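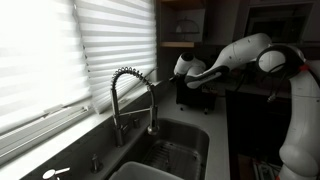
Kitchen, sink side. Shades down.

Mid-year house check, Rosora
June
By Giorgia Villa

Same list as last time, same order, outside first and then in. OK means looked at and fine. WATCH means look again in the fall. FIX means someone has to be called. NA is NA. Comments are mine unless there's a name on them. Wrote most of this on the stairs so excuse the spelling.

OUTSIDE

Roof, from the ground, all sides – WATCH
Two shingles lifted over the back porch. Leonardo Pellegrini says they'll hold through summer if we don't get a big wind. Roof is almost 17 years old, so start getting quotes. He didn't go up on it, too steep with the ladder he had.

Gutters and downspouts – FIX
North side full of maple seeds, things growing in it. Downspout elbow at the garage corner has come off again. Screw it this time, no more tape.

Grade and drainage – OK
Soil slopes away on three sides. Fourth side is the driveway. No ponding after last week's rain, checked in the morning.

Siding and trim – WATCH
Paint peeling below the hall window. Soft spot in the trim, size of a thumb. Poked it with a screwdriver and it went in, not far.

Handrails and steps – FIX
Front rail wiggles at the bottom post. Back steps fine. This was on the last list too!! Please somebody own it.

Outdoor outlets – OK
Covers close. Tripped and reset both.

Fence and gate – OK
Latch sticks, lift and pull.

GARAGE

Door auto-reverse – OK
Block of wood under it, went back up. Do the wood test and the sensor test, they are different tests.

Sensors – OK
Wiped them.

Door to house, self closing – FIX
Does not self close. Closes if you help it. Hinge spring needs a turn or two, the pin is in the coffee can on the shelf.

Storage – WATCH
Paint cans right next to the water heater again. I moved them. Please leave them moved. Gas can goes in the shed, not here.

WATER HEATER

Tank, fittings – OK
Stavetti unit, no rust at the base, pan dry when I looked.

Relief valve and drain line – OK
Line goes to 6 inches off the floor, pointing down, not capped.

Temperature at the tap – OK
117 at the hall bath after running it a while. Was set higher when we took the house over and Nazareno turned it down. If someone complains about the dishes not getting hot enough come talk to me before touching the dial.

Straps – OK
Top and bottom. Tight.

ELECTRICAL (with Remo Bianchini)

Panel access – FIX
Bikes in front of it. You need to be able to walk up to the panel, door fully open, no climbing.

Labels – WATCH
Half of them say "lights". Remo relabeled the top row in marker. Bottom row still to do, needs two people, one yelling.

GFCI test, all wet areas – FIX
Laundry one did not trip with the button. Remo swapping it. Others tripped and reset. Kitchen both good.

Cords – WATCH
Extension cord under the rug in the den. Taken out. Will be back I'm sure.

Smoke alarms – OK
All sounded. Changed batteries in the hall and upstairs. Date on the back of the basement one is coming up, order now.

CO alarms – OK
One per floor. Outside the bedrooms, not in the closet where I found one last time.

WINDOWS AND SHADES

Open, close, lock – WATCH
11 windows that open. All of them opened except the small bathroom one, painted shut. That is a bathroom so less urgent, but it does have no fan to speak of. Run a knife around it.

Cords and loops – OK
Walked every room looking for hanging cord loops on blinds. The old blinds in the back bedroom had them, they're gone. If anyone puts up new shades get the kind with no loop, even if there's no little kids in the house. Kids visit.

Pleated shades – OK
Dust them from the top down. White ones show everything. Don't use spray cleaner on the pleats, it leaves rings, ask me how I know.

Sills – WATCH
Check for soft wood and black spots in the corners, worst in rooms with steam. Kitchen and both baths. Wipe, look again next month. Back bath had spots, wiped with vinegar.

Egress – OK
Both basement bedroom windows open all the way and a grown person can get out. I am a grown person and I got out. Window well ladder is there.

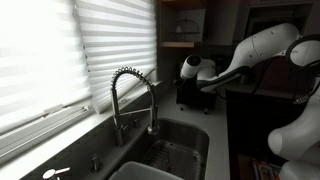 PLUMBING

Shutoff, main – OK
Turns. Tag on it. Everyone living here should be able to find it in the dark, so show them.

Shutoffs under sinks – WATCH
Hall bath cold side is stiff. Don't force it. Put on list for when the plumber is here for something else.

Under sinks – OK
Run water, then flashlight and a dry paper towel around each joint. Paper towel shows a drip you won't see. Kitchen, baths, laundry all checked.

Pull-down faucets – OK
Pull the head all the way out, let go slow, should go back and seat. Look over the hose for cracks. Tighten the base nut if the whole faucet twists when you swing it. Rinse screen in the head if the flow is patchy.

Drains – WATCH
Upstairs tub slow. Hair. Use the plastic strip and no drain chemicals, we have had that talk.

Toilets – OK
Rock them side to side. Hall one used to rock, shimmed. Dye tablet test, waited 15 like the box says, no color in the bowl.

Caulk – FIX
Tub surround has a gap on the long side, you can see into it. Old bead out completly first. Fillum is what we used in the other bath and it's held up OK, half a tube left in the laundry cabinet. Let it sit overnight before anybody showers. Tape a sign on the door.

Washer hoses – FIX
Still the rubber ones. Braided please. This is the cheapest thing on the whole list.

Dryer vent – WATCH
Flap outside opens with air. Lint in the elbow, cleaned what I could reach. Ferenc has the long brush.

KITCHEN

Range anti-tip bracket – OK
Pulled it forward a bit, bracket grabs.

Hood – FIX
Filter greasy enough to write your name in. Soak it, dish soap and very hot water. Fan works on both speeds.

Extinguisher – OK
By the door and away from the stove, which is where it should be. Needle in the green. Give it a shake.

Counters by the sink – OK
Seam sealed, no swelling. Small appliances plugged in on the far side, cords not running across the sink. Unplug when not in use.

Knives and forks – OK
Sharp knives in the block or the drawer tray. In a drying caddy, knives point down. Forks are up to you, I'm not fighting over forks.

Under-sink chemicals – WATCH
Bleach next to ammonia cleaner. Moved one to the laundry. Childproof latch was there but open, and a latch that's open is not a latch.

Disposal – NA

Fridge – OK
Coil vacuumed. Door seals hold a piece of paper.

Lights – OK
All working. 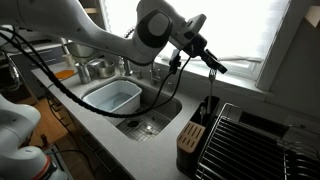

Giorgia Villa

Picking this back up after lunch. Basement and upstairs left, then the paperwork.

BASEMENT

Walls – WATCH
White powder line along the west wall, same height as in the winter. I marked it in pencil. If it goes above the pencil call Donati, they did the wall before and there should be something left on the warranty. Paper is in the folder, I think.

Floor – OK
Dry today. Crack by the furnace is the old one.

Sump pump – OK
Poured a bucket in, float came up, pump ran, shut off. Backup battery light is green. Outlet is its own circuit, don't plug the freezer in there.

Furnace filter – FIX
Gray. Buy a pack of them. Write the month on the edge with marker when it goes in.

Stairs – FIX
Third tread from the bottom has a loose nose. Light switch at the top only, needs one at the bottom or a battery light. Handrail good.

Stored stuff – WATCH
Boxes off the floor. At least on pallets. The Christmas boxes were not.

UPSTAIRS

Bedroom doors – OK
All open from the inside with no key.

Space heaters – OK
Put away for summer. One had a brown plug. Threw it out.

Attic hatch – WATCH
Hatch insulation falling off, glue it back. Looked in with a light. No daylight, no droppings, one wasp nest, small, old.

Bath fan – FIX
Loud and moves nothing. Tissue test, tissue fell. Nazareno Sala will price a new one.

Tall furniture – FIX
Bookcase in the front bedroom not anchored. Straps are in the kitchen junk drawer. Do it this week.

PAPERWORK

Emergency numbers on fridge – WATCH
Old number for the gas company. Crossed out, new one below.

First aid kit – FIX
Band-aids 100% gone. Burn cream expired. Restock and put back in the hall closet, top shelf.

Meeting spot – OK
Mailbox. Everybody knew it when asked, so good.

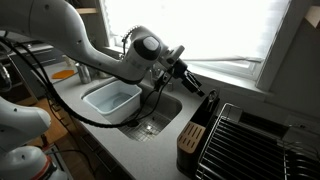
Sink and faucet under the window.

WHO HAS WHAT

Remo – laundry GFCI, bottom row of labels
Leonardo – roof quotes, downspout elbow
Nazareno – bath fan, front rail
Ferenc – dryer vent, washer hoses
Me – filter, hood, first aid, bookcase straps, caulk

Stair tread and garage door hinge still need a name. Write yours in. Initial when done and put the receipt in the folder, not on the counter. I'll recheck only the FIX lines, before the heat gets bad, and the WATCH ones wait for fall unless something gets worse. If it drips or smells or sparks dont wait for me.

Last updated: June, 4:40 pm

Related lists
Winter shutdown, pipes and outdoor taps
Smoke and CO alarm battery log
How to reset a GFCI outlet
Ladder rules, short version
What to do when the sump alarm goes off
Caulking a tub, step by step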